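# Chapter 4. Water in the Building

*Draft for the fall printing. Text by Helge Öberg, margin problems by Jomar Magbanua. Last changed 15 Aug 2024.*

Start with the meter. Everything in this chapter is downstream of it.

Chapter 3 got the water as far as the property line. Mains, valves, the curb stop, and the long argument about who owns the pipe under the sidewalk. Now we go inside. Different problem. Out in the street a pipe is big and the pressure is somebody else's job. Indoors the pipes are small, there are a lot of bends, and every bend costs you something.

What you need from before: pressure in psi, flow in gallons per minute, and the rule that a column of water 2.31 feet tall presses down with one psi. If that last one is fuzzy go back to Section 3.2 and do the tower problem again. We use it on nearly every page.

## What this chapter covers

- the service line and the meter
- risers, branches, and how a building gets divided up
- hot water, and why it takes so long to arrive
- drains, traps and vents
- reading a water bill against a real building

Sections 4.1 to 4.3 can be taught in one week. 4.4 can't. Students always think drains will be the easy part.

## The Estrella building

We follow one building the whole way through. The Estrella is a four-story brick walk-up in Brorden, shops on the ground floor, apartments above, laundry in the basement. It was piped in galvanized steel when it went up, then repiped in copper on the lower two floors only. Top two floors still on the old steel when our records start. So you get two systems in one, which makes for good problems and made for unhappy tenants.

The complaint that started it all: no pressure on four. A shower up there would drop to a dribble whenever the second floor ran a bath. The landlord's first idea was a booster pump. Second idea, a bigger meter. Neither one was the trouble, as you will work out for yourself in Problem 4.6.

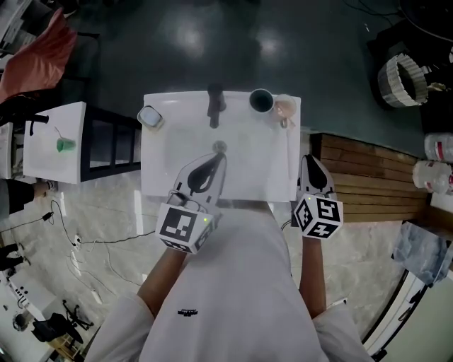

Fixtures come last in the line and get blamed first. A slow faucet is the thing people notice, so that's where they go looking, and sometimes they are right — a clogged aerator is a two-minute fix and you should always check it before you open a wall. But unscrew the aerator, run the tap wide open into a bucket, time it. If the flow is still poor the fault is further back. Stop valve, supply tube, branch, riser. Work backwards, one piece at a time, and write down what you find at each.

The Estrella tests went like this. Ground floor fine. Second floor fine. Third floor weak with one tap open, worse with two. Fourth floor poor all the time. Static pressure, meaning nothing running anywhere, looked normal on every floor once you took off the loss for height. Keep that in mind. Normal standing still, bad when moving. There is only one family of causes that acts that way and it's friction.

## Static and flowing pressure

Two words students mix up every year.

**Static pressure** is what the gauge reads with every tap closed. It depends on the supply and on height. Pipe size has nothing to do with it. A pipe the width of a pencil and a pipe the width of a bucket will read the same at the same height if the water is still.

**Flowing pressure** is what's left when water is moving. Now the pipe matters a great deal. Length, width, roughness, elbows, half-closed valves. Old galvanized pipe rusts from the inside and the opening gets smaller and rougher at the same time, so you lose twice.

Worked example. A main supplies a building at 100 psi. That is too high for house fixtures, so a reducing valve is set just past the meter. Say it holds 60. The top floor tap is 35 feet above the valve. Height loss is 35 divided by 2.31, or 15.2 psi. Static at the tap: 44.8. Perfectly good. Open the tap and the gauge falls to 18. The difference, 26.8 psi, went into friction somewhere between the valve and your hand. The job is to find where.

Note that we did not need to know anything about the pipe to get this far. Just one gauge and a tape measure.

## A word on units

We stay in feet, gallons and psi, because the bills and the fittings in this book use them. The Plalow problems at the end are the exception, they come from a metric plan set and we left them alone. Convert at the start, not halfway thru. Most wrong answers in that set come from switching in the middle.

Water bills may use yet another unit, the hundred cubic feet. One of those is 748 gallons. The Farkport bill in Section 4.5 mixes both on the same page and you'll have to sort it out.

## Before you go on

Try these without looking back. Answers are at the end of the chapter, not the end of the book.

1. A gauge in a basement reads 50 psi, all taps closed. What would the same gauge read 23.1 feet higher up?

2. A laundry used 922 gallons on Monday-to-Friday hours and 115 gallons over the weekend. Find the total for the week. Then find the average per day, and say why that average is not much use for sizing a pipe.

3. Two risers, same height, same supply. One is new copper, the other is forty year old steel. Compare the static readings at the top. Compare the flowing readings.

4. A tenant says the pressure is fine at night and bad in the morning. List what you would check, in order. No more than five things.

If number 3 gave you trouble, reread the section on static and flowing pressure before 4.1, becuase the service line section assumes it from the first paragraph.

## 4.1 The service line

The service line runs from the curb stop to the meter. In the Estrella it comes in through the front basement wall, at the left of the stairs, and turns up to the meter after a short flat run. First fitting inside is the main shutoff. Find it on the plan now and mark it. Every problem from here on is measured from that valve.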